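Folding knit: notes on T-shirts, tables and the basket in the corner

Filed under: Laundry, Household

I have been meaning to write up T-shirt folding since August. The post on drying racks brought in more mail than anything else on this site, and most of it asked what happens after the rack. The short answer is a flat surface, a consistent sequence and a limit on how many times the cloth gets handled.

The orange shirt first, then the method.
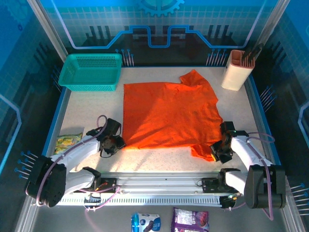
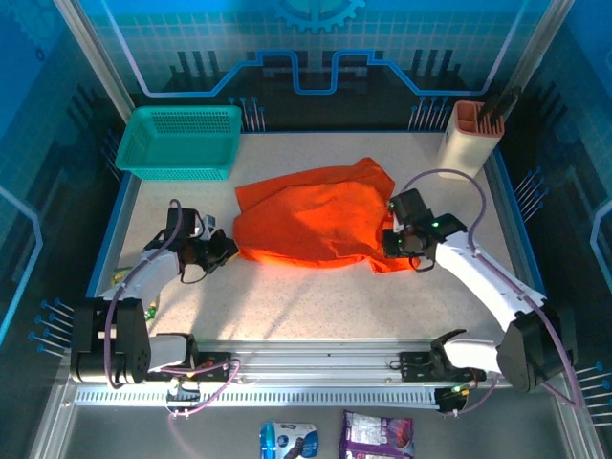
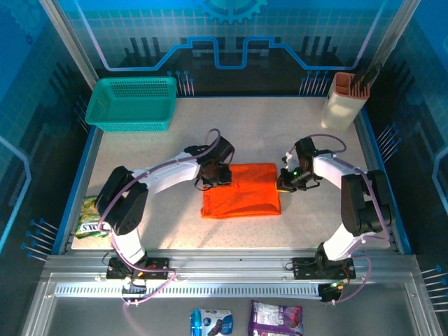

Orange shirt on the speckled table: spread out in the first, bunched in the second, folded to a rough rectangle in the third.

Surface

A speckled beige top is a good colour to fold on. A strong orange stands out against it and you can find the hem and the corners without hunting. I used to fold on a bed, and I no longer recommend it. A quilt gives under the hand, so the crease lands a bit to one side of where you put it, and the error carries into the next fold. A hard top at waist height fixes both that and the sore back.

The top needs to be clear in the middle. Things at the back corners are fine. In these three there is a teal basket with perforated sides at the upper left, and a cream holder with a coloured rim at the upper right, and neither one takes up any of the area the shirt needs. There is also a snack package near the left edge in the third. My own table usually has a mug on it, same principle.

For size, allow the full width of the shirt with the sleeves out, plus a hand's width either side. My folding table is a Holanda, the drop-leaf one, bought second-hand in Brusulton. With one leaf up it will take any adult shirt I own. With both leaves down it will take tea towels.

Spreading

This step takes the most time and is the one people skip. Cotton jersey does not lie flat on its own. It holds the curl of the drum, and the side seams on cheaper shirts spiral toward the front after a few washes. If the seams have spiralled, ignore them. Align to the shoulders and the neckline, and let the seams go where they like.

The sequence I use:

Lay the shirt face down, hem toward you.
Pull the two shoulders apart until the neckline sits straight.
Pull the two hem corners down and out, together.
Sweep once from the centre to each side with a flat hand.
Turn out the sleeves.

Pull both sides at once wherever possible. If you pull one corner and then the other, the whole shirt walks across the table and you end up chasing it. Soft wrinkles can stay. A folded-under corner cannot, as it will be a hard lump four layers deep by the end. Check the sleeves and the bottom corners before going further.

Folding

Bring one side in to a line a third of the way across, sleeve laid back on itself. Repeat on the other side. Fold the hem up to just short of the collar, then fold once more. For drawer storage, where shirts stand on edge, make that last stage two folds in place of one.

Hold the crease line down with one hand while the other carries the cloth over. Grip near the corners, and only the corners. A grip in the middle of an edge makes a droop on either side and the droop turns into a crumple at the lower edge of the finished fold.

If it bunches, shake it out and spread it again. Trying to recover a half-made fold costs more time than starting over, and the second attempt is always worse than a fresh first one. I timed this over a month of washing, for what it's worth, and the average for a clean fold was 45 seconds including the spread. Recovered folds ran well past that.

Shirts by weight

Heavier knits fold better. I keep a note of the style number when I buy shirts, as the labels fade. The Festeo 3841 is a dense plain jersey and holds an edge well. The Fumetti printed ones are thinner, and the print on the front resists bending, so put your fold lines outside the print if you can – otherwise it will crack along the crease in a year or two. My Fumetti has done exactly that at the left shoulder. It dates from 2000 and I am not complaining.

The basket

Perforated plastic is right for this job. Air gets through, it wipes down, and it doesn't snag jersey the way wicker does. Keep the empty basket within reach of the table but off the folding area, and put finished shirts in with the fold facing up so that one can be lifted out without dragging the rest.

Do not fill it past the rim. The bottom shirts will take on the pattern of the holes.

Next post will be fitted sheets, provided I can get mine to behave. Comments are open on this one until Tuesday, after which the spam gets too heavy.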